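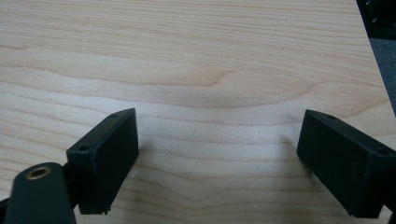 Care and Finishing › Oils and Waxes › Interior Timber

Koster Table Oil 2 is a penetrating oil for interior furniture that is used for eating, writing and general household work. It is supplied ready to use and needs no thinning. The oil cures inside the surface of the timber and leaves very little film, so a worn area can be treated again without stripping the rest of the top.

Suitable surfaces

Solid timber and real wood veneer, bare or previously oiled. On veneer, sand by hand only and check the edges first, where the face layer is most easily cut through. The product will not penetrate lacquer, varnish, melamine or paint. If you are not sure whether a surface is lacquered, put a drop of water on it and leave it. On bare or worn oiled timber the spot darkens within a few minutes. On lacquer it stays as a bead.

Very oily timbers such as teak and iroko should be wiped with a suitable solvent and allowed to dry before the first coat.

Colour

Clear adds some warmth to pale timber. Natural contains a small amount of white pigment and holds maple, birch and ash closer to their unfinished colour. Natural should not be used on walnut or other dark species, as the pigment collects in open pores. Always test on the underside.

Preparation

Sand with the grain, finishing at 100 grit for floors of cupboards and shelves and finer for table tops. Do not go beyond 240 grit. A surface polished too smooth takes up less oil and will mark sooner. Remove all dust with a vacuum cleaner and then a dry cloth. The timber, the tin and the room should all be at normal indoor temperature.

Application

Stir well — the pigment in Natural settles quickly. Apply a thin coat with a lint-free cloth or a white pad and work it in along the grain. Leave for 11 minutes, then wipe off everything that has not been absorbed. Oil left standing will turn sticky and has to be removed with a fresh coat and a coarse pad.

Leave overnight and apply a second coat in the same way, using less. End grain may need a third.

Drying and use

Touch dry in 6 hours in a ventilated room. Light use is possible the following day. Keep water, hot dishes and table linen off the surface until the oil has fully cured, which takes two weeks. Woven mats laid down too early can leave their pattern in the finish.
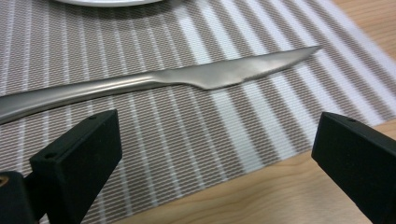 Table knife on a striped woven placemat.

After curing, the surface resists water, wine, coffee and cooking fat if spills are wiped up the same day. It does not resist cutting or dragging, and no oil finish will. Use a board for bread and a mat under stoneware with an unglazed foot. Single scratches can be sanded out locally and re-oiled. Feather the edge of the sanded patch to avoid a ring.

Maintenance

Clean with a damp cloth and a little mild soap. Avoid microfibre cloths, scouring cream and anything containing ammonia. Re-oil when water no longer beads, normally once a year for a dining table. One thin coat is sufficient.

Safety

Cloths soaked in oil can heat up and ignite by themselves. Soak them in water after use, or dry them flat outdoors, before putting them in the bin. Do not leave them folded or bundled. Keep the tin closed and out of the reach of children. Full details are given in the safety data sheet, supplied on request.

Storage

Keep upright and free from frost. Once opened, a skin may form on the oil. Lift it off whole and strain what remains — do not stir it in. Part-used tins keep better when decanted into a smaller container.

Related products

Koster Soap Concentrate, for routine cleaning of oiled timber.
Gomon White Pads, fine, for hand application.
Birosura Edge Filler, for small chips in veneer before oiling.

Technical questions on this product: Maarten Mulder, finishing desk. Trade orders and colour samples: Amber Van Wijk.

Data sheet revised September 27, 2020. Replaces all earlier versions.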